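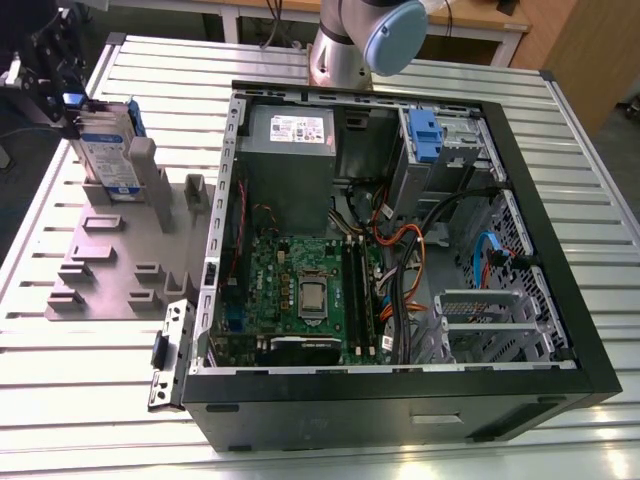

Clerell is my little config tool for game controllers on Linux, and this repo holds the profiles that go with it. Each profile is a plain text file with stick dead zones, trigger curves and rumble strength for one pad in one game. I test them on old office desktops, so if a profile feels smooth for me it should be fine on your machine too! There are 749 profiles in here as of March 2023, and more than 200 of them are for the Soten pads (I own too many of those).

To install, copy the profiles folder into your Clerell config folder and restart the tool. Pick a pad, pick a game, play.

Known problems: the Bittencourt wireless pad drops its rumble setting after sleep, so you have to load the profile again. Dead zones under 7 percent drift on worn sticks. Triggers only take 12 curve points, and extra ones get ignored without a warning (sorry, on my list).

Pull requests are welcome, one profile per file please.

Contact: open an issue | © Wallwood | Back to top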